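Nundosholm Open moved to July, anyone else unhappy?

Posted in: Regional Events > Running and Multisport

kettleridge
Sep 19, 2023
The Nundosholm Open is going to July next year. The notice went up on the event page this morning. Same 10K course, same start by the harbor lot, but the entry cap drops from 1,000 to 504 and the relay is gone. I have run it in the fall since I moved here and I don't like it. July on that back stretch has no shade at all.

pallas_b
The cap is the bigger problem for me. Our club alone sent 80 people last time. With 504 spots we'll be lucky to get half of them in.

kettleridge
They say the back road can't take more than that now that the east lane is closed to us. I don't know if that's true. Bikes still use it.

tomtit44
It's true. The lane is closed for drainage work and the detour is narrow. I'd rather have a smaller race than a crush at the second turn like we had before. Also the Dandia Half is in the fall and always took runners from this one. Moving makes sense.

pallas_b
Dandia is a half. Most of the people I'm talking about do a 10K or nothing.
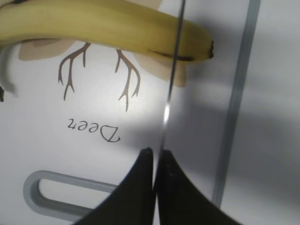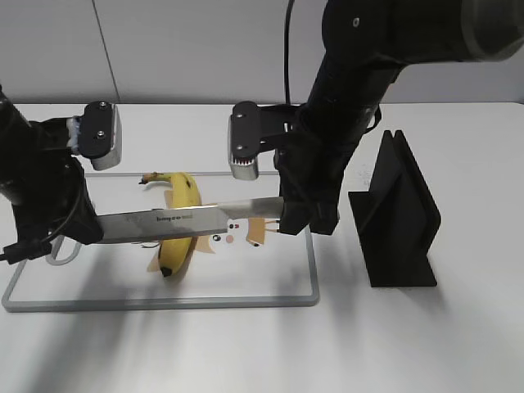
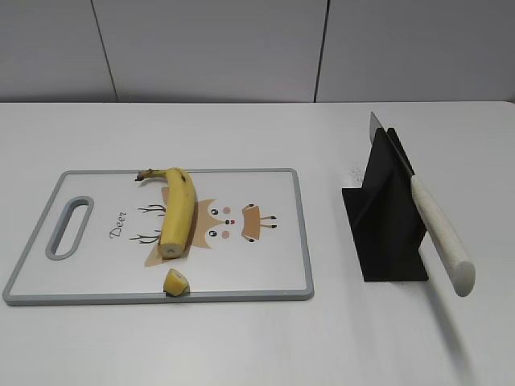 Fuad Gebremichael

I was on the course crew last time, so a few facts. Finishers in the 10K were 281. The cap of 1,000 was for all the events together, relay and kids' mile included, and we never got close to it. A cap of 504 with no relay leaves plenty of room. Pallas, your 80 will get in if they sign up in the first week or two.

The heat is a fair complaint. The start moves up to 7:00 and there will be a second water table at the Araya bridge. I asked for a third one at the top of the hill and was told no.

pallas_b
281 is lower than I would have guessed. OK, that helps. I still think dropping the relay is a mistake. It's how half our members got started.

tomtit44
The relay handoff was a mess though. Two teams got the wrong bib times and it took a week to fix the results.

kettleridge
That was the timing company. Jundel did the chips and they had one mat at the exchange when there should have been two. Don't blame the relay for that.

tomtit44
I'm not blaming the runners. I'm saying it takes people to run it and they were short.

lowgear
Is the kids' mile still on? The notice doesn't mention it.

Fuad Gebremichael
Yes, after the 10K awards. Separate sign-up, and it doesn't count toward the 504.

kettleridge
7:00 is better than I expected. I'll probably enter. I'd still vote for fall if anyone asked us.

lowgear
Does anybody know if deferred entries from last time carry over? I have one and the form won't take my code.

tomtit44
Mine wouldn't go through either. I emailed them and haven't heard back yet.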